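November, evening

Long day on the bed. I started at eight and was done by half past four, with a break for lunch and a second break I didn't plan. My wrists are sore in the usual place, on the thumb side, and I have the cold pack on the left one as I type this with the right.

The task this week is cloth. Pick it up from a heap, spread it on the bed, fold it, leave it flat, let go. Last month was dishes and I was glad to see the end of them. Cloth is quieter, and you can't chip it. It is harder to do well, though. A plate is the same shape every time you put it down. A piece of cloth is never the same twice, and I suppose that is why Umotow wants so much of it.

The plan on the sheet says 2,000 good folds from our room before we move to the next task. I did 40 today that I would call good. The log will probably keep fewer.

The room at Arroyo has settled down since I last wrote. The bed stays made up with just the fitted sheet. The first week I kept putting a pillow on it from habit and having to take it off again. I like the green sheet better than the white one we had before. On the white one I lost track of where the hems were, and if I can't see a hem I assume the cameras have trouble with it too.

My first few tries of the morning were poor. I was going in too steep and pressing the cloth into the mattress. When you do that the fingers close on the cloth and the sheet together, and then you lift and the whole bed cover comes up with it. I've known this for a month and I still do it before coffee. What works is to come in low, nearly flat, let the fingers touch the top layer, close a little, wait, then close the rest of the way.

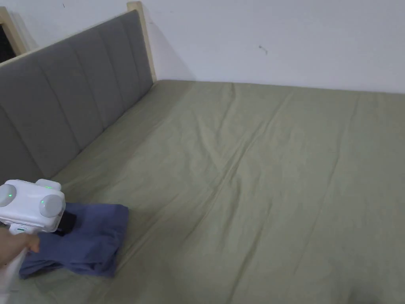 Filed under: Work / Lodeo / Folding

Lodeo is what they call the whole folding job. I don't know where the name comes from. It's on the top of the plan and on the folder where the recordings go, so that's what I call it here as well.

I should write down how the counting goes, for when I read this later and have forgotten. A try starts when I lift my hands off the bed and hold still. Then I do the fold at one speed from start to finish. Then I hold still again, and that's the end of the try. If I drop the cloth I'm allowed to pick it up and go on, and it still counts. They want some of those. What they don't want is me stopping to think with the grippers hanging in the air, and that is the thing I do most. A person watching would see me thinking. On the recording it is just two hands not moving, and the robot would learn to stand there too.

So I try to do my thinking before the start. I look at the heap and pick the corner I'm going for. I say it to myself, near left or far right. Then I start. If it goes wrong I don't argue with it, I take the next easiest corner and keep moving.

By ten I had a rhythm. I find I fold differently with the grippers than I do at home. At home I shake the thing out, tuck it under my chin, bring the sleeves in and it's done before I've thought about it. None of that is any use here. I have two fingers on each side and no chin. Everything has to be done on the mattress, with one side holding and the other side dragging. I've started to do it that way with my own laundry, which takes twice as long.

The second break was the unplanned one. Tutau, the recording program, froze in the middle of a try and lost that one and the one before it. I restarted it and it came back with the wrong task name, so I had to go in and change it by hand. That cost me 25 minutes, most of it waiting. I ate a banana and swept the floor. The extra cable on the floor at the head of the bed needs to be coiled tighter or put somewhere else. I've moved it with my foot every day this week and every day I plan to do it properly.

While I waited I looked through some of yesterday's tries. I don't enjoy that much. On the view from my head I can see how often I look away from the work. I look at the wall. I look at my phone to see the time. There was one try where I folded the whole second half by feel while looking at the headboard, and the fold came out fine, but there's nothing for the robot to learn from a view of a headboard. I marked it as bad and made a note to keep my eyes on the cloth until the very end, even when I'm bored.

After the restart I made the tries harder on purpose. In the morning I had been dropping the cloth in the middle of the bed each time, where it's easy to reach. The plan says to vary it. So I dropped it near the headboard, then at the foot, then on the near edge with part of it hanging off. I also bunched it up more. A tight bunch is slower but I think it's more honest work, as that's what comes out of a dryer.
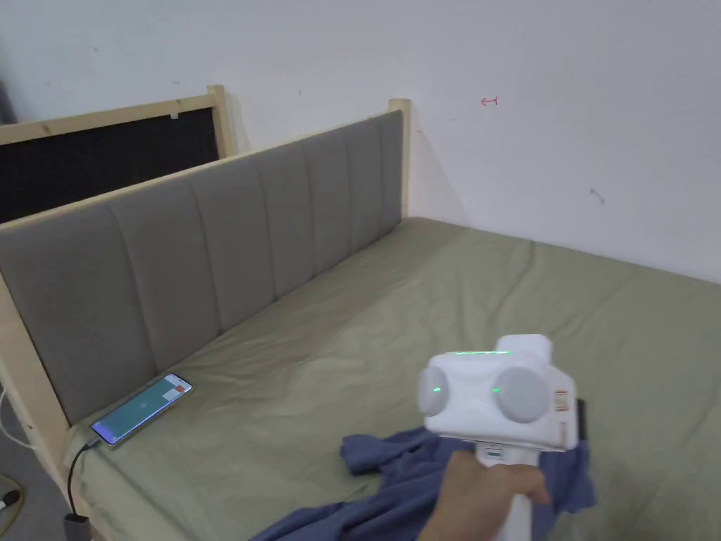

Blue cloth, green sheet, phone plugged in by the headboard.

I ended up using the blue one for most of the afternoon. It's thin and soft and slides over itself, and that makes the last fold awkward. You bring one side over and the bottom layer goes with it. The fix is to put the other gripper down on the part you want to stay and keep it there a bit longer than feels right. I learned this with my left hand first. The left is my weaker side and I had given it the holding job without deciding to. After lunch I swapped them for an hour to see. The right held, the left dragged, and my folds went crooked. They got less crooked. I didn't throw those out. The plan doesn't say the fold has to be pretty, only that the edges should be close and nothing should be left sticking up.

A list of what went wrong today, so I can look for it tomorrow:

Took hold of the sheet along with the cloth. Mostly in the morning.

Closed on nothing. The fingers were above the top layer and I thought they were in it. From where my head is I can't always tell how high they are. I need to wait for the cloth to move before I trust that I have it.

Let go too early on the last fold, so the edge sprang back.

Pulled away too fast after letting go, and a fold caught on a finger and came along. This one is annoying since the work is done and then you undo it.

Stood too close to the bed. When I stand close I look straight down and my arms crowd together. One step back is better for the view and better for my lower back.

I had 3 in a row in the late afternoon that I was really happy with. Low approach, no stopping, good edges, clean let go. I wanted to keep going to see how many I could get like that, but my grip was going. You don't squeeze hard with these, a light pull is enough, but it's the same light pull all day and the weight of the thing hangs off your wrist the entire time. When I'm tired I start to rest the grippers on the bed between moves. I can see it in the recordings, a little dip at the end of each motion. I don't want to teach that either. So I stopped there.

Then came the part I like least, going through the tries from the hand cameras. Each gripper has its own, and the picture is round and wide and bends at the edges, so a small turn of the wrist swings half the room past you. You get the fingers at the bottom, always in the same place, and everything else moving behind them. I check these for two things. Did the fingers have the cloth when they closed, and did the other hand stay out of the way.

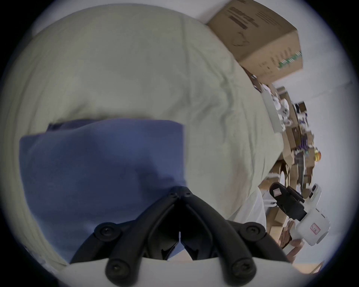 I've found that I can go through them faster if I skip to the moment of closing and ignore the rest. If the close is good the lift is nearly always good. It's the same with doing the task. All the trouble comes at the start, in the first bit of contact, and if that goes right you could do the remainder half asleep.

The other thing I check for is how much of the room gets in. The shelves and the boxes show up plenty when I turn my wrist out. I asked in the spring whether we should clear all that away and the answer was to leave it, since a real bedroom has things in it. I still straighten the shelves before I start. I know it makes no difference to the folding.

I sent the day up at five. It takes a while to go and I don't stay for it. Batteries are charging. I wrote the count on the plan in pencil in case the log disagrees with me tomorrow.

No word yet on when we get to see what the robot does with any of this. The dishes from last month went in and I heard it can put a plate in the rack if the rack is where it expects. For the cloth I'd be satisfied if it got as far as finding a corner. That took me most of my first week, and I've been folding things since I was a child.

For tomorrow: coil the cable. Bring the wrist wrap. Thicker cloth in the morning when I'm fresh, the blue one after lunch. Holding side on the right for the first hour. Check the task name in Tutau before the first try and again after any restart. Buy bananas.

The cold pack has gone warm, so I'm going to put it back in the freezer and make dinner.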